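Speaker notes: "Let the Player Sneak Badly"
Shagufta Virk
Local dev meetup, long slot

Before I start

Water. Laptop on the HDMI, not the adapter. Say hi, thank the people who run the room, ask who's finished a stealth game without reloading a save (expect two hands, maybe mine).

Opening

Hi everyone, I'm Shagufta, I design levels and I've spent the last chunk of my life on a stealth game called Plidside. You play a burglar, you have no gun, and when we started you also had no fun! I'm going to talk about how the guards got dumber and the game got better.

Show the title screen, don't linger on it. Somebody will ask about the hat. The hat is staying.

What the first build was like

So our first guards were brilliant. They could hear you two rooms away, they checked behind doors, they remembered which lamp you'd switched off. I was so proud of them. Then we put the build in front of 19 players and watched 8 of them quit in the first mansion, which is called Dresmont and is supposed to be the easy one.

Play the clip of the pantry. Let it run until the second guard comes in, people always laugh there. Wait for the laugh.

What got me was the save files. One player had 1,248 quickloads. I love that person, I'd like to buy them dinner, but they weren't sneaking anymore, they were doing data entry. Every time a guard so much as turned his head they hit reload, and I would have done the same thing, the way we'd built it.

Getting caught is a dial

Slow down here, I always rush this part.

We had two states, hidden and dead. (Okay, three if you count the loading screen.) What we wanted was all the messy stuff in the middle, where a guard thinks he saw something and you've got a few seconds to be clever about it. So we gave guards doubt. They call out, they walk over, they poke at the curtain, and if they don't find you they grumble and go back, but they're a little more jumpy for the rest of the night.

Eshun, our head butler, is the one to mention. He used to raise the alarm on sight. Now he tries to talk himself out of it first, and the lines he says while doing that are also your timer. No meter on the screen, you just listen to the man argue with himself. Play the Eshun audio. Check volume BEFORE the talk this time.

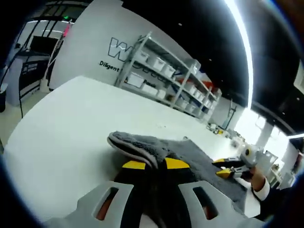 Sound, and why carpet matters

Footsteps next. We'd modeled every surface, gravel, tile, three kinds of wood, and players heard "loud" and "quiet" and that was it. So we cut it down to those. Carpet is quiet, everything else is loud, running is always loud.

If there's time, tell the Jorau story. Jorau is the second mansion, marble from top to bottom, and testers started crossing it by hopping between rugs. We hadn't planned that at all! We moved the rugs a bit further apart and left it in.

Skip this if I'm past the halfway mark.

Stuff I'd still change

Dogs. The dogs don't do doubt, they just bark, and it feels like the old build every single time. I don't have a fix. Ask the room, someone here has shipped a game with better dogs than mine.

Questions

Repeat each question into the mic. If it's about multiplayer, the answer is no. If it's about the release date, we're saying September and I'm not allowed to say which half. Leave the contact slide up while people pack their bags.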